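Selling mixed plates at a market stall – worth it?

Posted in: Markets and Secondhand
Tuesday, June 5, 2018

jenham_finds
I've got a stall at the Jenham market and I'm trying to decide whether to keep doing crockery. Mostly odd plates with no matching set. I paid 50 dollars for the last lot and it takes up half the table. Does anyone here make money on it?
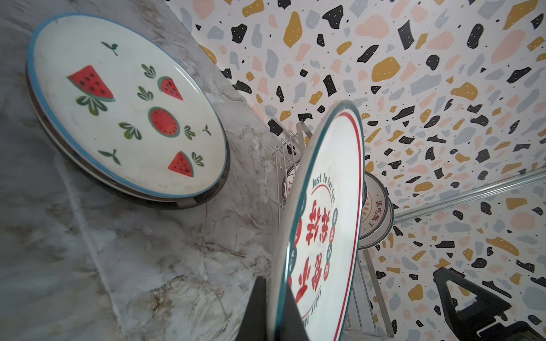
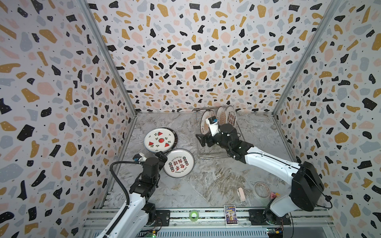

Patterned plates. The first photo has the watermelon one and the "Just To Eat Eat" one.

oldkelpie
I gave up on plates in January. They're heavy, they chip in the car and people want to pay 5 dollars for four of them. Glassware was the same. I do linen and tools now.

Nela_B
Disagree. Odd plates are my best seller. Younger buyers don't want a full dinner set, they want one fun plate for toast. Anything with fruit on it goes before morning tea. Plain white I can't give away.

oldkelpie
Depends on your market. Mine is all retirees getting rid of their own plates.

quintero_road
What are you pricing at? I put a coloured sticker on each one and a sign with the prices. Saves answering the same question 101 times.

jenham_finds
No stickers so far, I just tell people when they ask. Might try that.

quintero_road
Use the removable ones. The cheap ones leave glue on the glaze and you'll be there all night with eucalyptus oil.

Nela_B
Also stand them up. I got two wire racks from Brarik and people stop to look now. Flat in a pile they walk straight past.

oldkelpie
Stand them up and the first gust takes the lot. Ask me how I know.

Nela_B
Mine are under cover, so fair point. If you're on the grass I'd keep them in a crate, on edge, with newspaper in between.

jenham_finds
I'm on the grass. Crate it is. I'll do one more month with the stickers and if they don't move they're going to the op shop.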